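Final Project Report: Getting a Simulated Robot to Put a Cup Down

Mobile Manipulation Project Course, Team Tultley
Eliseo Cárdenas, Blažena Jireš, Ezequiel Beltrán
Project advisor: Marcela Hájek

1. What we said we would do

Our proposal, submitted in September, promised a two-armed mobile robot that would tidy an entire apartment. It would drive from room to room, find objects that had been left out, pick them up, and return them to their places. The proposal had a Gantt chart. Marcela Hájek read it, wrote "which object?" in the margin, and gave it back.

The revised proposal promised one room and one cup. The robot had to drive to a table, pick the cup up with one arm, pass it to the other arm, and set it down again on a marked spot. We were a little insulted by how small this sounded. The feeling wore off in the second week, most of which went to getting the robot to drive to the table.

2. Setup

All work was done in simulation. The department's one real mobile robot is booked by the graduate students until the end of time, and after what follows we agree with that policy.

The room is a stock living room from the course library. We changed nothing in it except the position of the table, which we moved away from the wall so the base could get at it from more than one side. Our code is split into three parts:

Base: plans a path to a pose near the table and follows it (Eliseo)
Arms: inverse kinematics, grasping, and the handover (Blažena)
Supervisor: decides what happens next and logs what went wrong (Ezequiel)

The supervisor is called Sendberg, after the street Ezequiel lives on. The arm planner is called Gavham, for reasons that made sense at two in the morning. We mention the names only because they appear in all the log files and we are not going to rename them now.

3. The base

Driving was supposed to be the easy part. The planner treats the robot as a circle, adds a safety margin, and finds a path around the furniture. In our first version the margin was so generous that the robot considered every gap in the room impassable and stayed where it was, which it reported as a success because the distance traveled matched the distance planned.

We shrank the margin. The robot then drove, promptly, and met a chair. Chairs in this simulator are not bolted down, and they are lighter than they look. Eliseo spent several evenings on a cost function that discourages pushing furniture without forbidding it, and the final version reaches the table while leaving the chairs more or less where the designer intended.

The tilting problem came next and took longer than everything else in this section. We read the orientation of the head camera from the simulator and passed it to a function that expected the numbers in a different order. Four numbers describe a rotation, and one popular convention puts the scalar first, while another, just as popular, puts it last. Ours did both, depending on the file. 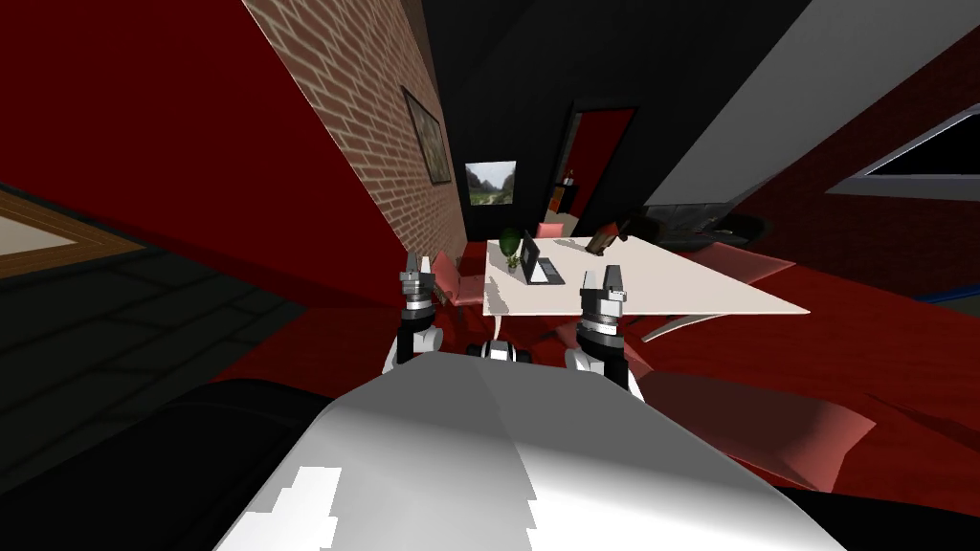

Ezequiel Beltrán

I was given this part to write on the grounds that the quaternion code was mine. Fair enough.

The robot was upright in the physics engine the whole time. Its wheels were on the floor and its arms were holding their start pose, grippers up, as instructed. Only the view was wrong, with the brick wall and the floor both heading off on diagonals and the table and laptop along for the ride. I looked at views like that for two days and blamed, in order, the physics engine, the room file, a graphics driver, and Eliseo.

What makes this bug nasty is that it hides. At the starting heading I used for all my quick tests, the swapped version gave a view close enough to level that I took it for head sway. Turn the base and the whole room leans over. Since the table detector assumes that tabletops are horizontal, it would look at a perfectly good table and decline to recognize it. Sendberg would wait, ask again, wait, and finally log NO TABLE. I have a great many of those lines if anyone collects them.

The fix was one line. Finding the line required drawing the camera axes on top of the view, which Marcela had suggested at our first meeting and which I had written down and underlined. We now convert to a single convention at the point where data enters our code, and there is a test that fails loudly if the floor is not flat.

4. The arms

(Blažena writing from here.)

Each arm ends in a parallel gripper with two short fingers. These are fine for a cup held still. During a handover, two grippers have to share one cup, and for a moment both are holding it. If they disagree by even a little about where it is, the simulator resolves the argument by launching the cup across the room. Our personal best left through the doorway.

I tried three remedies. Slowing the arms down made the same failures happen more slowly. Lowering the grip force worked until the cup slid out. What finally helped was letting the receiving arm go soft during the overlap, so that it follows the cup instead of insisting on its own opinion. This idea comes from a chapter in the course reader and I wish I had read it in the order it was assigned.

5. Results

We ran 117 full trials with the final code, from randomized starting positions. We grouped the failures by the first thing that went wrong, since after that point everything else usually went wrong too. Driving failures were rare, and nearly all involved a start position boxed in by chairs. Handover failures were the largest group by a comfortable margin. In 9 trials the cup was set down neatly, and on the wrong spot, and we counted those as failures after a discussion.

6. What we would do differently

Test at more than one heading. Draw the axes. Agree on conventions before anyone writes code, in a document that all of us have opened. Blažena would also like it recorded that she asked for a heavier cup in October.

Drahomíra Pešek lent us her desktop for the final runs and got it back late.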